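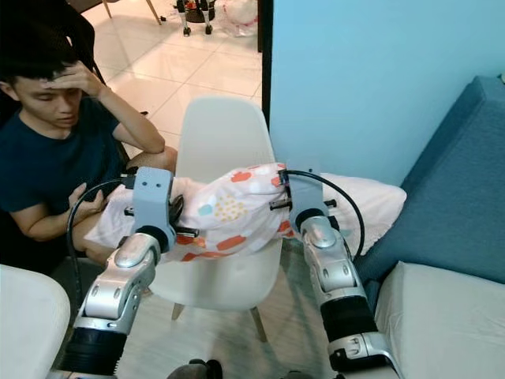
Drelteo Magazine | Home and Workshop | June 17, 2021
By our staff writer

A pillow weighs very little and breaks nothing when it falls. For the people who write working rules for household robots, it is also one of the more awkward objects in the house. It changes shape when gripped, it hides whatever is lying under it, and it tends to live in rooms where people sit around in bare feet looking at their phones.

The Flunis code of practice was drafted for that kind of room. It covers two-armed machines doing light work in occupied homes: tidying beds, moving cushions, picking up bags. The current edition has nine sections, and most of the argument during drafting went into section three, on soft goods.

Industrial practice begins with the fence. People stay on one side, the arm stays on the other, and a gate switch stops everything when it opens. A bedroom has no fence and the householder will not put one up. The code therefore sets a working zone for each task, agreed before the arms are powered, and a slower speed for any time a person is inside it. Someone sitting beside the zone counts as present whether or not they are paying attention. The drafters were firm on this. A person who is looking down cannot be relied on to move out of the way.

Aro, the firm that ran the home trials, logged 1336 task attempts against the draft. Its operators were asked to write a line whenever a rule got in the way of the job. Cables came up often. Where a cable runs along the outside of an arm, the slack needed for the wrist to turn is the same slack that can catch on a chair back. The code now asks for a full reach of both arms at low speed before the first task of the session, with the operator watching the loops and nothing else.

Beds brought a different complaint. Sheets wrinkle, pillows slump, and smaller items end up half buried. Under the code the operator names every item on the bed before contact, and clears anything that isn't part of the task.

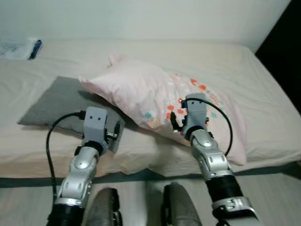 Force limits and what they miss

The limits in section three are set by what is being held. For cushions and pillows the gripper may close until the fabric bunches, and no tighter. Carretero, which makes test fixtures, supplied a sprung block for checking this at the start of the day. The check takes 2 minutes and the result goes in the log.

Force limits say nothing about what the fingers look like after a month of work. Fingertips pick up nicks, and a burr too small to notice will pull a thread or open a seam. Operators are told to run a cotton cloth over each tip. If the cloth snags, the finger is replaced before work goes on.

Thin plastic is treated separately. A bag can cling to a finger, tear quietly or trail into a joint, and it can cover a wrist camera. The code limits speed near any loose film and requires the arm to stop when the camera view is lost.
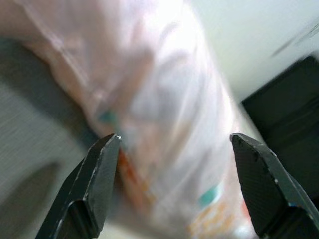

Can an operator leave the room while the arms are holding something?

Under the Flunis code the operator stays. The load has to be set down and the arms parked first, even when the load is only a cushion and the break is a short one.

Moving an item from one piece of furniture to another is the task the code describes in most detail. Both grippers take hold before the lift. The path is kept over furniture where possible, and the floor below it is cleared. Anyone standing in the room is told out loud that a lift is starting.

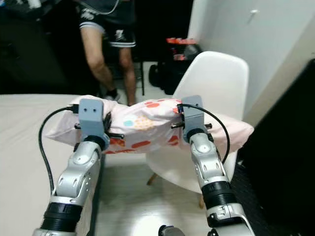 Two-handed hold: a printed pink pillow between bed and chair.

Some operators find the spoken warning tiresome when they are the only ones home. Aro asked for it to be dropped in that case, and the drafters have left it in for now. Comments on the present edition close in September.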